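Chasing Grandad's Canal

I never meant to become a canal person. My sister got the family tree gene, my brother got the steam trains, and I got a bad knee and a shelf of detective novels. Then in August we cleared Mum's loft and out came a folder of my grandad's papers, and that was more or less the end of my free weekends.

He'd worked the locks at Pleltstead as a young man. We all knew that much. What we didn't know was that he'd kept a notebook of every boat that came through on his shift, in pencil, in the smallest handwriting you've ever seen. There are 358 entries. Some are only a name and a cargo (coal, coal, coal, timber, coal) and some have little remarks on the side, like "master drunk again" or "new dog". I read the whole thing in one evening with a magnifying glass and my tea went stone cold.

Going to look

So off I went to Pleltstead with my brother, who came for the pub. If you're picturing a pretty waterside with painted boats, so was I! The canal was filled in years ago and most of it is a cycle path now. You can walk right along the old bed without knowing it, until you notice the hump of a bridge with nothing running under it.

We found the bottom lock behind a row of garages. One wall is still there, with the stone worn into deep grooves by the ropes, and I'm not ashamed to say I put my fingers in them and went a bit quiet. My brother took his hat off, which he doesn't do for anyone.

The lock cottage has gone. A lady walking past with her shopping told us it came down when the road was widened, and that her uncle had one of the doors on his shed. I did ask. The shed's gone too.

The people who know things

That evening I wrote to the local history society, expecting to hear nothing for a month, and had a reply from Shirley Fairclough before breakfast. She's been indexing the old toll records, all 2564 pages of them, and she knew the lock straight away. She also knew my grandad's name! He's in there twice, once for being taken on and once for being fined after he let a boat through out of hours.

The boat was the Astier, and when I went back to the notebook, there she was. No cargo listed. The remark just says "owed him one". I would give a lot to know what that was about.

Shirley put me on to Senad Ivanov, who collects waterways maps and very kindly sent me a scan of one showing the whole Pleltstead arm before it closed. It has every lock numbered, every wharf named, and a tiny square for the cottage with its own well. I've had it printed and it's going up in the hall — my husband has been told.
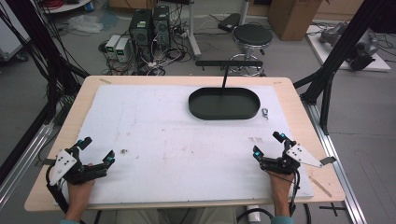
What's next

I want to type up the notebook properly, so that Shirley can check it against the toll records. I've done 30 entries so far and my eyes are already complaining. The spellings are a joy, mind you. He never wrote the same boat name the same way if he could help it, and there's one I've had down as Hulholm, Hullom and Hall Home before I twigged they were all one boat.

I'd also like to find out what happened to her. Shirley thinks she may have been sold off further north when trade dried up, but there's a gap in the records just where you'd want them. If anybody reading has family who worked boats on the Pleltstead arm, please leave a comment, even if it's only half a story. I'm especially after the new dog.

My brother wants to go back in the spring and walk the full length. He's found another pub.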